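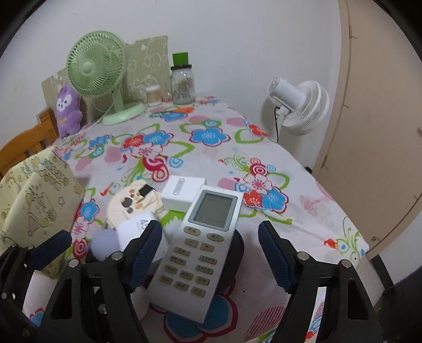

The remote between the jaws at the tidy-up table, Wirnadville open day.

I'd been meaning to get along to the Wirnadville robotics club for ages, and the open day finally gave me an excuse (plus Nghĩa Lâm promised me a decent sausage roll). Parking was a nightmare, so I missed the welcome and went straight in to the student projects.

My favourite by a mile was the tidy-up project, run by Thilini Amarasinghe and Tahsin Sikder. They're teaching a machine to put everyday clutter away, and they start by doing the job themselves with hand-held grippers, one for each hand, recording as they go. So far they've got 123 recordings, and Tahsin reckons they'll want a heap more before January!

I loved that they practise on ordinary stuff: a flowery tablecloth, a remote, a charger, a purple plush toy watching from the back beside a green fan. The pale yellow basket covered in cartoons is where things get put away. Thilini told me the remote is a favourite with beginners and the pouch with the little ears is the one everybody grumbles about, as it's such an awkward shape to pinch.

I had a go myself. Six tries, two good ones. Your fingers want to do everything and you've only got jaws to work with, so I came away with a sore thumb and a lot more respect for the pair of them.
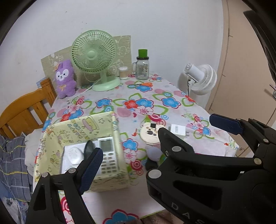

Getting there and joining up

The club takes new members all year, and Anwara Nanayakkara looks after the sign-up sheet. Come early if you're driving, and bring a jumper.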